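Gesto : corpus de recettes manuscrites, README

version 0.3, mise à jour 2018-07-22
contact : Manuela De Luca (voir fin de page)

Transcription de cahiers de cuisine familiaux, français et un peu d'italien. Textes bruts + version normalisée + table des ingrédients. Lire au moins la partie « Problèmes connus » avant d'utiliser les quantités, merci. 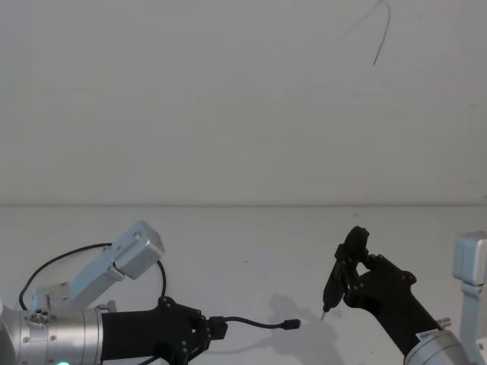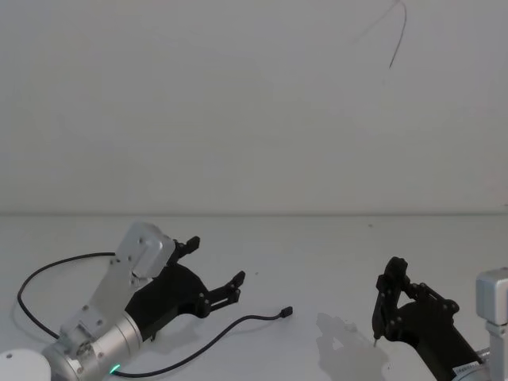

Table blanche contre mur clair.

Contenu

993 recettes, tirées de 66 cahiers. Le plus gros lot vient du fonds Grasso (301 recettes à lui seul, beaucoup de confitures et de conserves). Le reste : dons de particuliers, deux cahiers de pension, un carnet de cantine.

Dossiers :
brut/ : transcription ligne à ligne, orthographe d'origine, ratures entre crochets
norm/ : orthographe moderne, abréviations développées
ingredients.csv : un ingrédient par ligne
cahiers.csv : un cahier par ligne, provenance, langue, état du papier
notes/ : remarques des transcripteurs, en vrac, pas relu

Tout en UTF-8. Séparateur point-virgule, pas virgule (les quantités ont des virgules décimales). Fins de ligne Unix.

Champs de ingredients.csv

id_recette : identifiant du cahier + numéro d'ordre, ex. GR04-017
nom_brut : tel qu'écrit
nom_norm : forme normalisée, au singulier
quantite : nombre, vide si « un peu », « ce qu'il faut », etc.
unite : voir liste plus bas
remarque : texte libre, souvent vide

Unités

Gardées telles quelles : g, kg, litre, verre, cuillère, tasse, noix, pincée, poignée.
Les livres et demi-livres ne sont PAS converties. Un cahier compte en « sous de levure », laissé comme ça dans unite avec une remarque.
« cuillère » sans précision : on ne sait pas si soupe ou café. Ne pas deviner. Si le cahier précise ailleurs, c'est dans notes/.

Transcription

Faite à la main, deux passages. Premier passage par une personne, deuxième par une autre, désaccords tranchés par Manuela. Pas d'OCR, essayé en mars sur un cahier, résultat inutilisable (encre violette passée, papier quadrillé).

Conventions :
[...] mot illisible
[?mot] lecture incertaine
[-mot-] raturé mais lisible
{marge} ajout en marge, remis à l'endroit où il semble aller
/ changement de page

Les croquis ne sont pas transcrits, juste signalés par {dessin}. Pareil pour les coupures de journaux collées, {collage}, texte non repris.

Normalisation

Script normalise.py, dictionnaire dans dico.txt. On peut relancer :

python normalise.py brut/ norm/

Ça écrase norm/ sans prévenir. Il faut Python 3, rien d'autre a installer. Les mots dialectaux restent en l'état s'ils n'ont pas d'équivalent net. « Pliltitz » par exemple (galette salée, 3 recettes, cahier PL02) : aucune autre attestation trouvée, graphie gardée partout, y compris dans norm/. Si quelqu'un connait, écrire.

Problèmes connus

- 44 recettes sans titre. Titre mis à « sans titre » dans norm/, vide dans brut/.
- doublons : la même tarte aux quetsches recopiée d'un cahier à l'autre, parfois avec des quantités différentes. Pas dédoublonné, c'est voulu.
- cahier GR09 : pages dans le désordre, reliure défaite. L'ordre des numéros ne veut rien dire.
- températures de four : presque jamais en degrés. « four doux », « four vif », « four après le pain ». Pas de colonne pour l'instant.
- l'italien est moins bien relu que le français. Accents à vérifier.
- « farine » tout court dans nom_norm regroupe trop de choses, à reprendre
- deux lignes décalées dans cahiers.csv, corrigées en 0.3, si vous avez la 0.2 retéléchargez

Vie privée

Noms de famille remplacés par une initiale dans les textes (« gâteau de Mme R. »). Prénoms laissés. Adresses et comptes de ménage retirés. S'il en reste, le signaler, on enlève vite.
Exception : les noms de fonds, avec accord écrit.

Usage

Libre pour la recherche et l'enseignement, citer le corpus et la version. Pour une édition papier ou un usage commercial, demander avant, certains dons ont des conditions.
Ne pas suivre les recettes de conserve telles quelles ! Temps de stérilisation d'époque, souvent beaucoup trop courts.

Historique

0.3 : ajout fonds Grasso complet, champ remarque, correction cahiers.csv
0.2 : séparation brut / norm
0.1 : premier dépot, quelques cahiers seulement

A faire

colonne four
index des prénoms
relecture italien
export vers le format Tokness (demandé par deux personnes, pas commencé)

Corrections : envoyer id_recette + la ligne + la lecture proposée, à Manuela De Luca. Une correction par ligne, pas de tableur svp.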